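산업사회학 현장연구 기말 보고서
모자 분류 작업대의 자동화와 포장반 사람들의 하루

1. 들어가며

처음 이 주제를 골랐을 때 저희 조는 꽤 거창한 제목을 생각하고 있었습니다. '자동화와 노동의 미래' 같은 것이었는데, 지도 선생님께서 웃으시면서 미래는 나중에 쓰고 우선 지금 일하고 있는 사람들한테 가서 물어보라고 하셨습니다. 그래서 저희가 찾아간 곳이 Zirnville에 있는 모자 반품 처리 업체 Tondano입니다. 온라인으로 팔렸다가 돌아온 야구모자를 받아서 색깔과 상태를 확인하고, 다시 팔 수 있는 것과 그렇지 않은 것을 나누어 보내는 곳이지요. 6월 한 달 동안 틈날 때마다 드나들었고, 갈 때마다 믹스커피를 얻어 마셨습니다. (이 자리를 빌려 포장반 여러분께 다시 한번 감사드립니다!)

회사가 한 달에 처리하는 모자는 3,000개입니다. 큰 물류센터에 비하면 아주 소박한 숫자이지만, 성수기가 지나면 반품이 한꺼번에 몰려서 오후 네 시쯤에는 다들 손목을 주무르고 계셨습니다. 이 가운데 색깔별로 나누는 일을 두 팔 로봇에게 맡겨 보기로 한 것이 올봄이었고, 저희는 그 뒤에 사람들의 하루가 어떻게 달라졌는지를 보려고 했습니다.

2. 작업대에서 하는 일

일의 순서는 말로 하면 참 간단합니다. 모자를 작업대 위에 늘어놓고, 회색 모자는 노란 트레이로, 짙은 남색 계열은 투명한 통으로 보냅니다. 그런데 막상 지켜보면 간단하지가 않습니다. 모자는 상자처럼 반듯한 물건이 아니어서 놓을 때마다 모양이 다르고, 챙이 어느 쪽을 향하는지에 따라 잡는 자리도 달라지거든요. 사람은 생각도 하지 않고 하는 일인데, 저희도 옆에서 해 보고서야 손이 얼마나 많은 것을 알고 있는지 느꼈습니다.
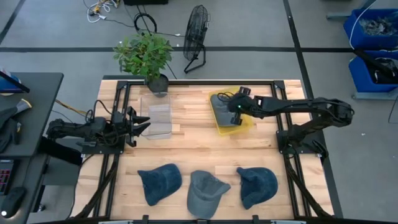

포장반에서는 이 일을 예전부터 '색 가르기'라고 불렀다고 합니다. 경력이 긴 분일수록 색 가르기를 하면서 동시에 땀받이의 얼룩이나 뜯어진 실밥까지 같이 보셨습니다. 그러니까 장부에는 분류 작업 한 줄로 적혀 있었지만 그 한 줄 안에 검사가 숨어 있었던 셈입니다. 로봇에게 분류만 넘기고 나니 검사가 갈 곳을 잃었고, 도입 첫 주에는 상태가 좋지 않은 모자가 그대로 다음 단계로 넘어가는 일이 생겼습니다. 저희가 면담에서 가장 많이 들은 이야기도 이것이었습니다.

결국 회사는 검사만 하는 자리를 따로 만들었습니다. 창가 쪽의 밝은 자리인데, 원래 분류를 하시던 분들이 돌아가며 앉습니다. 의자 높이가 맞지 않는다는 의견이 나와서 의자를 바꾸기까지 꼬박 두 주가 걸렸고, 그동안은 방석을 두 개씩 깔고 앉으셨다고 해요.

3. 기록으로 본 변화

저희는 회사의 동의를 얻어 작업일지를 받아 보았습니다. 하루 일지에서 사람이 직접 분류한 모자 수를 뽑아 합쳤더니 도입 전 한 달은 3,000개, 곧 전부였고 도입 뒤 한 달은 1,550개였습니다. 절반 조금 넘게 여전히 사람 손을 거친 것입니다. 챙이 심하게 구겨진 것, 끈이 엉킨 것, 장식이 달린 것은 처음부터 사람 쪽으로 빼 두기 때문입니다. 한편 로봇이 맡았다가 사람에게 다시 돌아온 모자가 340개 있었는데, 이것은 위의 1,550개 안에 들어 있습니다. 저희는 처음에 이걸 따로 더하는 바람에 표를 두 번이나 다시 그렸습니다.
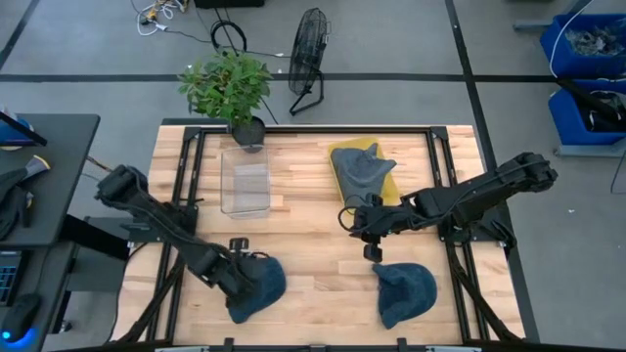

숫자만 보면 일이 많이 줄어든 것 같지만 몸으로 느끼는 것은 조금 달랐습니다. 손목이 덜 아프다는 분이 많았고, 대신 눈이 피곤하다는 말씀이 새로 나왔습니다. 또 한 가지, 예전에는 작업대에 둘러서서 이야기를 나누며 일했는데 이제는 검사 자리가 한 줄로 놓여 있어 서로 등을 보고 앉게 되었습니다. 어떤 분은 점심시간이 되어서야 옆 사람이 머리를 자른 걸 알았다고 하시더군요. 저희 질문지에는 이런 항목이 없었습니다. 두 번째 방문부터 '일하면서 대화하는 시간'을 급히 넣었지만 도입 전의 답은 기억에 기댈 수밖에 없었고, 이 점은 이번 연구의 약한 부분으로 남겨 둡니다.

4. 잡는 일에 대하여

천으로 된 물건을 다루는 일은 자동화 쪽에서도 까다로운 축에 든다고 배웠습니다. 두 손가락으로 천을 집으면 집힌 자리만 모이고 나머지는 제멋대로 접히고 늘어집니다. 포장반에서는 모자의 정수리 쪽을 손바닥으로 받치듯이 드는데, 손가락 두 개로는 그렇게 할 수가 없으니 집는 자리를 고르는 일이 더 중요해집니다.

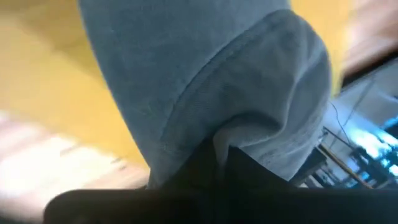 읽는 시간 7분

이 대목에서 흥미로웠던 것은 가르치는 역할이 생겼다는 점입니다. 설비를 맡은 Dumitrescu의 기술자들은 포장반에 와서 어디를 잡아야 모양이 덜 망가지는지를 물었고, 반원들은 모자를 하나씩 들어 보이며 설명해 주었습니다. 수십 년 동안 당연하게 여기던 손놀림을 말로 풀어야 하니 처음에는 다들 쑥스러워하셨다고 합니다. 그런데 이렇게 나온 설명을 모아 만든 안내문이 지금은 새로 들어온 직원의 교육에도 쓰입니다. 기계 때문에 시작한 정리가 사람한테도 도움이 된 것이어서 저희는 이 부분을 쓰면서 괜히 뿌듯했습니다.

다만 이 가르치는 시간이 처음에는 근무로 기록되지 않았습니다. 일지에는 그 시간이 '대기'로 적혀 있었고, 반원들이 항의한 뒤에야 '교육'이라는 칸이 새로 생겼습니다. 칸 하나가 무슨 대수냐고 할 수도 있겠지만, 수당이 그 칸을 따라가기 때문에 당사자들에게는 아주 큰일이었습니다.

5. 앞으로의 자리

가장 조심스럽게 여쭌 질문은 역시 일자리가 줄어들까 걱정되시느냐는 것이었습니다. 답은 한쪽으로 모이지 않았습니다. 회사는 올해 안에 인원을 줄일 계획이 없다고 했지만, 그만두는 분이 생겼을 때 새로 뽑을지는 아직 정하지 않았다고 했습니다. 반원들도 바로 그 점을 마음에 두고 계셨고, 특히 계약 기간이 짧은 분들은 녹음을 잠시 꺼 달라고 하신 뒤에야 편하게 말씀하셨습니다. 그 내용은 약속대로 여기에 옮기지 않습니다. 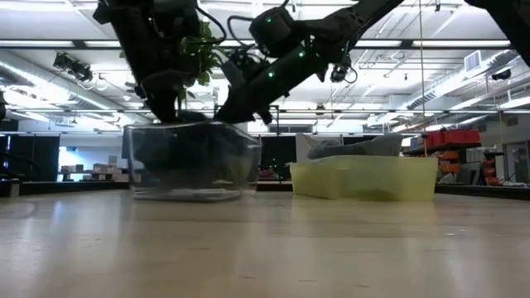 Signe Hafstein은 중간발표를 듣고 나서, 줄어든 분류 시간이 누구의 시간이 되었는지를 더 따져 보면 좋겠다고 했다. 검사와 교육으로 옮겨 간 몫이 있고 그냥 생산량으로 흡수된 몫이 있을 텐데 보고서에서는 둘이 섞여 보인다는 것이었다. Mikudthorpe의 세탁 공장에서도 비슷한 설비가 들어온 뒤 쉬는 시간이 먼저 짧아졌다는 이야기도 덧붙였다.

저희는 이 말을 듣고 일지를 다시 펼쳤습니다. 쉬는 시간은 길이가 그대로였지만 시작하는 때가 달라져 있었습니다. 예전에는 반원들끼리 눈치껏 정하던 것이 지금은 로봇을 점검하는 오전 열 시와 오후 세 시에 맞춰져 있습니다. 규칙적이어서 좋다는 분도, 내 몸이 쉬고 싶을 때 쉬지 못한다는 분도 계셨습니다. 검사와 생산량의 몫을 나누는 계산은 일지의 칸이 도중에 바뀌어서 끝까지 해내지 못했습니다. 다음 학기에 이 주제를 이어 갈 조가 있다면 교육 칸이 생긴 뒤의 일지부터 보시기를 권합니다. 면담 질문지와 집계표는 학과 사무실에 맡겨 두었습니다.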